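克劳布里奇的仓管长：一个不打仗的人怎么撑起一场仗

游戏圈里说起Clorbridge联盟，一般先想到两个人，一个是舰队指挥Corrado Bassi，一个是外交口的Floor Cuypers。这次聊的是第三个，Pendo Waweru，管后勤的。十月那次大搬家之后她的名字才在论坛上多起来，大部分是骂的，也有几句夸的。

采访约在她下班以后，语音，前后断了三次。她一边说一边在挂合同，键盘声一直没停。

先交代背景。Dilard是一款老牌沙盒网游，玩家联盟自己占星区、自己造船、自己收税。Clorbridge原来住在南边的Ramalho星域，十月初丢了两座前哨，领导层一晚上开会决定不守了，整体北迁，去Clulitz。旧家那边的东西，能拉的拉，拉不走的卖，卖不掉的就地锁仓。

“决定是晚上九点多出的，我是九点四十才知道的。”Waweru说，“Corrado在频道里打了一句‘Pendo，我们要走了’，后面没了。我问走哪，他下线吃饭去了。”

她管的仓库当时有多少东西？她报了个数：151艘主力舰船体，还没算上成员私人托管的。护卫舰、驱逐舰她不报，“那个没意义，炸了再造”。

能开大型货舰的号，名单上有64个。那天晚上上线的十一个。

“十一个里面还有两个是Florian的。”

Florian Tanguy，货运组组长，四个号同时开，跑货跑了很多年。后来我单独找他问了几句，他说那晚主要是困。“航线不难，Ramalho到Clulitz中间就一段麻烦，要过两个低安跳点，有人常年蹲。我们分批走，不按整点走，谁问几点发车都不说。”

问他有没有丢货。

“丢了一船。燃料。我的。”停了一会儿，“不是我操作问题啊，是诱导信标开早了，这个我在战报帖里写过，不想再写一遍。”

战报帖我去翻了，两千多字，楼下吵了九页。有人说信标是按时开的，是他提前跳。这事到现在没结论，双方还在同一个货运频道里干活。

Waweru对这个不怎么上心。她的说法是燃料可以再买，人吵散了买不到。她真正生气的是另一件事。

“锁仓清单。”

旧星域最后一座空间站拆之前，成员要自己确认物品归属，在表格里填一行就行。她提前发了公告，置顶，又发邮件，又让各分队队长转。最后填表率多少，她不肯说，只说“你猜低一点”。结果站一拆，东西全进了资产保全，要交手续费才能领，第二天她的私信就炸了。

“一个人问我他的矿船在哪。我说在保全里。他说他没看到公告。我说公告置顶十天了。他说他从来不看置顶。”

她把这段聊天截图发给我，让我别登。那就不登。

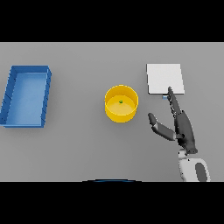
渲染图：浅灰色桌面，左侧是一只蓝色浅盘。

回到人。Waweru进游戏其实很晚，最早是跟着一个挖矿小公司，公司并进Clorbridge之后原来的人基本走光了，她留下来，理由是仓库密码在她手里，交接给谁都没人接。“他们说你先管着。先管着，管到现在。”

她不打仗。角色技能点几乎没点过武器，舰队集结她也不去。联盟里有人对这个有意见，尤其是补贴方案出来之后。

补贴方案要说一下，这次搬家骂声一半从这来的。原先联盟对战损是全额报销，搬到Clulitz之后现金紧，Waweru提了一个新表：战略集结照旧全报，日常游猎只报船体，装备自理，同一个人一周内连续损失的从第三艘起减半。表发出去当晚，PVP分队里有人改名叫“第三艘”。

Rosário Lobo就是那个分队的。我找到她的时候以为会听到一堆难听话，结果还行。

“改名那个不是我，是我们队另一个。”Lobo说，“我对表没意见，我对发表的时间有意见。刚搬完家，大家连跳板都没配齐，出门打两架找找手感，你告诉我装备自理。晚两周发会死吗？”

这话我转给Waweru了。

“晚两周钱包就空了。”她说，“我可以给她看流水。真的，我给她看过了。”

Lobo承认看过。看完什么感受？“看完我就不说话了。但时间还是不对。”

关于钱包到底还剩多少，Waweru不给数字，敌对联盟的人也看文章，可以理解。她只讲了一个细节：新空间站的燃料，搬过去第一周是几个老成员自己垫的，她在表上一笔一笔记着，现在还在还。

新家怎么样？她评价一般。Clulitz的卫星矿不如南边，税收目前主要靠刷怪，北面邻居客气，但是“客气得有点过头”。Cuypers那边谈下来一个互不侵犯，期限没公布，Waweru说她也不知道期限，她只要知道能不能放心往北边那条线上摆货。

“Floor跟我说，可以摆，别摆太多。我问多少算太多。她说你自己感觉。”

“你看，跟Corrado一个路子。”

Bassi本人我也去问了一句，问他对后勤这边怎么评价。回复隔了一天，很短：“船在机库里，装好了，能飞。我没别的要求。”后面又补了一条，说Pendo这个月应该休假，他批了。

问Waweru休不休。

“我休了谁签合同？”她说完又改口，说可能月底休，Tanguy已经拿到了一部分仓库权限，能签小额的，大额还得等她。她在写一份交接文档，目前写到第四节，主力舰那节还是空的。这份文档是搬家那晚之后才开始写的，以前没有，全在她脑子里，有几个机库的编号规则她自己也要想一想才能想起来，像北区五号库为什么排在三号前面，是当年有人买错了办公室。

聊到后面说起价格。她这几天在盯Clulitz本地市场，护盾模块缺货缺得厉害，有人囤了一批挂到进价两倍多，她怀疑是自己人。查没查？

“查了。”

是不是？

“是。我让他自己降，不降我就从南边拉一船过来砸他的价。他降了。”名字不说。

还有跳跃燃料，她说现在手上的库存够打一场大的，第二场不够。Bassi知道，所以最近集结都是小规模的，十几条船出去转一圈就回来。外面有帖子分析说Clorbridge搬家伤了元气、不敢打，她看了，觉得分析得挺认真，帖子里那张舰船数量的推测表她还存了，错得不少，她不打算去纠正。

快十一点的时候语音第三次断掉，再连上她说有个货舰卡在跳点那边了，要去看一下，让我剩下的问题打字发她。我发了四条，她回了两条。一条是关于新人的：新人包还发，每人一套护卫舰加保险，数量上调到99套一批，领完再补，领之前请看置顶。

另一条是关于会不会搬回Ramalho的。

“别问我这个，问就是先把表填了。”

（文中游戏内对话由受访者提供，部分有删节。Tanguy对战报帖一事另有补充，篇幅原因放在下一期。）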